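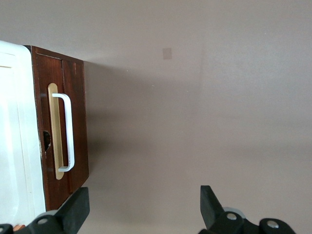
The cabinet and its white pull handle, as seen from the wrist of the arm, with both gripper fingers open.

Notes on the equipment budget for the coming year

I was asked in May to prepare the equipment plan for our manipulation work at Flurnari, and several readers of these pages have since written to ask how such a plan is put together. The following is a personal account and does not represent the position of the laboratory.

The greater part of our work concerns ordinary household objects: doors, drawers, taps and the furniture that holds them. The arm itself is paid for and has three years of service left under its present contract. What remains to be budgeted is everything attached to it or placed before it, and it is here that earlier plans fell short. Last year's plan allowed for one gripper and no spare fingertips. Lucian Mihăilă has asked for a second complete gripper and 20 pairs of tips, and I have entered both.

Two suppliers were invited to quote. Viler offered the lower price per gripper but would charge separately for the mounting plate and for training. Rastilero included both, with delivery in 22 working days. Despina Buzatu compared the quotations on the basis of total cost over 2 years, and on that basis the difference was small. We have recommended Rastilero on account of the delivery period.

The wrist camera required a longer discussion. Corina Marinescu pointed out that white surfaces come out very bright in our present recordings. The basin-like top of the cabinet is a fair example, with the raised rim only faintly marked off from the inner area. A camera with a wider exposure range would cost more than the one now fitted. I have placed it in the second half of the year, subject to a trial of improved lighting, for which 2,000 euros has been set aside.

Furniture and other test objects have been given a line of their own for the first time. They were formerly charged to consumables, where they were difficult to trace. The cabinet has a black hole in the wood beside the handle's backing plate and a small chipped area near the white top. Vasilică Cozma would prefer to keep worn pieces in use alongside new ones, and the sum entered allows for both.

The draft was sent to Babak Tehrani on 24 July 2020. He has already queried the storage costs at Surdu, which I had carried over from the previous plan without checking the lease. A corrected figure will be supplied once the landlord has replied.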